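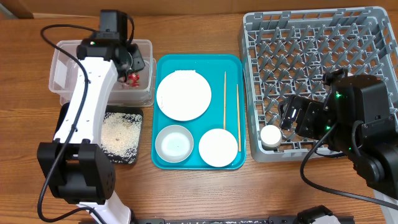
Endach Two-Arm Teaching Station

The Endach is a bench-mounted station for recording manipulation tasks by remote control. An operator moves a pair of hand-held leader arms, and the two follower arms on the bench copy the motion. Every session is saved as joint positions, gripper positions and camera video on one clock, ready for training or for simple playback.

Grirnatley builds the station for labs and small automation teams that need demonstrations of everyday handling work – setting a tray, loading a rack, picking small items out of a bin.

How a task is shown

Place the objects, press the left pedal and do the task. Press the pedal again to close the take. The right pedal throws the take away and resets the counter. An operator who has never used leader arms should plan on one afternoon of practice before recording anything worth keeping.

Hand guiding is also supported. Hold the button on the wrist and the arm goes slack enough to push through the motion directly. Hand guiding works on one arm at a time. Tasks where both arms move together have to be done from the leaders.
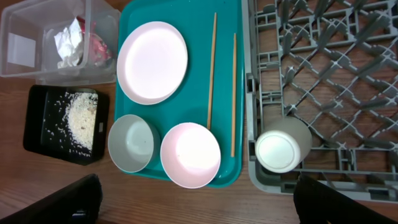
Tableware is a good first task set. Plates and bowls need a rim grasp, chopsticks need a narrow one, and a rack makes the operator think about the approach angle. Change the starting positions between takes. We suggest 50 takes per task for a first test and 100 if the objects move around a lot.

Recording software

The station ships with Heydari, our recording program. It shows all camera views live, marks dropped video frames in red and lets you trim the start and end of a take. Takes can be tagged by task, operator and result. The included drive holds 3000 takes of typical length.

Included

Two follower arms with grippers
Two leader arms
Base rail and bench clamps
Overhead and wrist cameras
Two-pedal foot switch
Recording drive with Heydari installed

Bench and computer are not included. The bench should not rock when pushed by hand.

Options

Dirkilby soft fingertips, sold in sets of 3 pairs. They help with thin rims and smooth plastic, and wear faster than the standard tips.
Long leader cables, for operators seated away from the bench.

Spare cables and gripper plates are kept in stock. Orders in by noon on Wednesday ship the same week.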